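ok neighborhood roundup thread, Saturday 30/09/2023. typing this between loads of laundry so bear with me

Shirima Street first. The Okoro twins are home from their dad's in Tulsa, back in school Monday. Their grandma drove them the whole way and says never again. She says that every year

Kanini Mugo has gone back to work at the clinic after her knee. Half days for now. She is on the front desk so if you call and get a cheerful voice, thats her. Don't ask about the knee unless you have 20 minutes

Old Mr. Pruitt's sister and her husband are here from Duluth through Thursday. They brought the camper. It is parked on the side street and yes they know about the hydrant, they moved it already, you can stop texting me
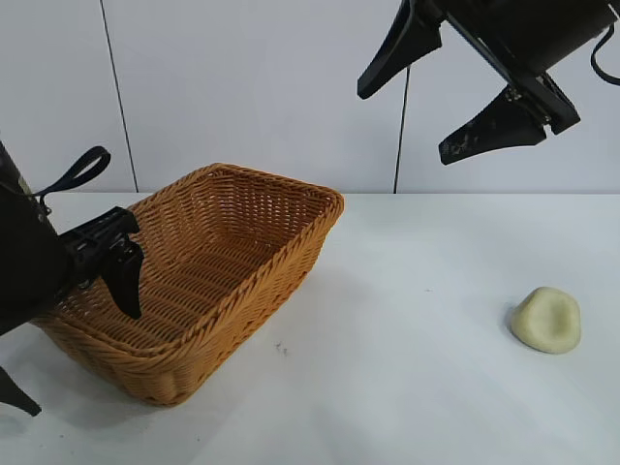 The church supper is next Saturday, 5 pm, fellowship hall, same as always. Doors at 4:30 if you're bringing a hot dish. Rolls are covered, desserts are NOT covered. We are at one pie. One. The tan wicker basket is for the rolls, the one with the braided rim, and it's empty now but I want it full to the top by the time people sit down. Dottie and I are baking Friday night

Somebody asked is it free. Yes its free. There's a jar by the door, put in what you like

Also asked – can you take a plate to someone who's homebound. Yes, please do, tell the kitchen before 6 so they can set one aside

New baby on Memine Court!! A girl, born Wednesday, everyone is home and doing fine. No name released yet, grandparents sworn to secrecy and doing a bad job of it. Meal list is at the library desk, they need Tuesday and Thursday nights. No mushrooms

The Lindgrens are back from their anniversary trip. 54 years married. Went up to the lake, same cabin as the honeymoon, rained the entire time. Carl caught nothing. Ruth finished two books and says it was the best trip they ever took

Passtead Road people: they're patching from the feed store to the bridge starting Monday. One lane. Bus will be late, pack a snack. The county told me three days, I'm telling you a week

Speaking of the bridge, whoever lost a child's green rain boot, left foot, it's on the post at the end of the railing. Been there since Labor day

The Hinano Cafe is changing hours for the winter. Closed Sundays and Mondays, open at 6 the rest of the week. Soup is back. Marge is still doing the cinnamon rolls but only Fridays and when they're gone they're gone, I got there at 8:15 and got nothing but a look

Card club met at Bev Tanner's on Tuesday, three tables. High score went to Joyce, low score went to me. Bev served a lemon thing with coconut that I've asked for the recipe of twice now. Next time is at Joyce's, bring your own chair if you care about your back

Get well wishes to Dale Fisk, who had his gallbladder out and is home on the couch. Visitors ok after noon. He would like it known he is allowed pudding

And to Sue Ann's mother, who fell in the garden but nothing broken, just sore and mad about it

Visiting this weekend: the Hatch kids, all three of them plus spouses, at Wayne and Linda's. Wayne was seen buying eggs in quantity

Bobby Hatch got on at the grain elevator over in the next county so he and Trish are looking to move back. If you know of a rental with a yard, two bedrooms or more, they have a big dog, a nice one, call Linda not me 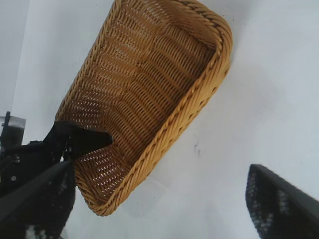
Fall bazaar is in November, second Saturday, school gym. Table sign up sheet is at the hardware store now. $10 for a table, half tables are gone. Donations for the raffle can come to my porch. Something like the wicker basket is what I'm after, rectangular, that honey color, the thick twisted edge, because you can fill one with jam and tea towels and it looks like a million bucks. I need 2 more. Check your closets. No plastic totes please, last year was a sad table

Raffle tickets go on sale at the supper. Dollar each, six for five. Grand prize is the quilt, which the ladies finished Thursday at almost midnight. Blue and white, queen size. I held it. I want it

CORRECTION from last week, I said the Amundsons were moving to Phoenix. It's their son moving to Phoenix. The Amundsons are going noplace and would like people to quit asking about the house

JV football lost on Thursday 20–14 but played good in the second half. Tyler Reese had a long run and then threw up. He's fine. Home game this coming week, band boosters doing chili

Congratulations to Marcy Dunn, who passed her nursing boards on the first try. Her mother told the whole checkout line and I was in it

Library notes: story hour moves to 10:30 starting this week. Big print westerns have come in, a whole box, donated by the family of Hank Oberle. He would of liked them being read

The Oberle family also says thank you for the food and cards. They're heading back to Omaha tomorrow

Lost: gray cat, white feet, answers to Biscuit or to nothing. Memine Court area. Check your garage

Found: reading glasses, at the post office, again. Gene

Couple of replies. Yes the supper has ham. Yes there's a meatless dish, it's scalloped corn, don't start. No I don't know who bought the Keller place, they had the blinds down when I drove by and I drove by slow

First frost maybe Tuesday night they're saying. Get your peppers in. The Pruitts have more squash than they can give away so leave your car unlocked at your own risk

Dryer's buzzing. If I left you out message me and I'll put you in next week. And somebody PLEASE sign up for pie

edit: we are at two pies. thank you Kanini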